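Print this page | E-mail this page

Setting the Tray: A Small Gallery

I have been putting these galleries together since last May, and the ones people write to me about are hardly ever the grand tables with candles and folded swans. They're the little everyday settings, the sort you'd make up for one person on a grey afternoon, with a tray and a bowl and a dish for the biscuits. So this page is all trays, and I make no apology for how fond I've become of them.

A good tray wants a rim you can get your fingers behind, and rounded corners, which are so much kinder to hips and door frames. I like to lay mine out on something white and plain. You see the colour of the tray properly that way, and any crumbs left over from the last lot show up at once.

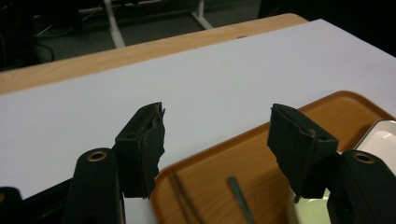

My mother kept two trays, one for the sickroom and one for company, and heaven help the child who mixed them up. The company tray came from a shop called Nyarko, long since closed, and it had a glow to it that I've been chasing ever since. Warm orange-brown is as near as I can get to the colour, somewhere between honey and marmalade. It flatters white dishes beautifully and it's lovely with green as well.

The shallow dish is my favourite piece to put on a tray. It holds a sandwich, a sliced pear or a few squares of shortbread, and the low rim catches the crumbs without hiding what's for lunch. Rounded corners on the dish and rounded corners on the tray make for a very pleasing pair.
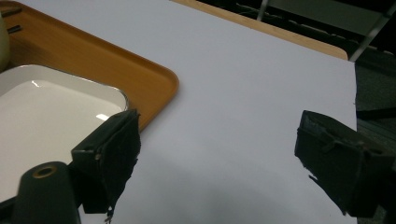 Ognjen Golob

White on orange wood, then, with a soft sheen to the inside of the dish. I could look at that combination all day, and some days I very nearly do! If you're starting from scratch, buy the tray first and take it along with you when you go looking for dishes.

Now for the bowl. A pale green one on a little white saucer is about as much decoration as a tray meal needs. I stand mine off to the left while I decide where everything else belongs, and bring it over at the end.
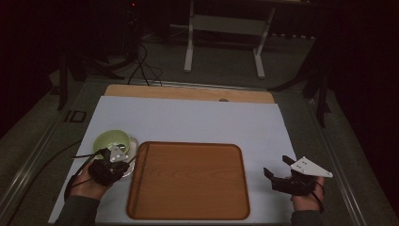

Soup goes in mine through the cold months and stewed rhubarb after that, with far more custard than the recipe asks for. Please do keep sending me your own favourite arrangements. There are over 388 in the folder now and I read every note that comes with them, usually with a cuppa and, yes, a tray.

Print this page | E-mail this page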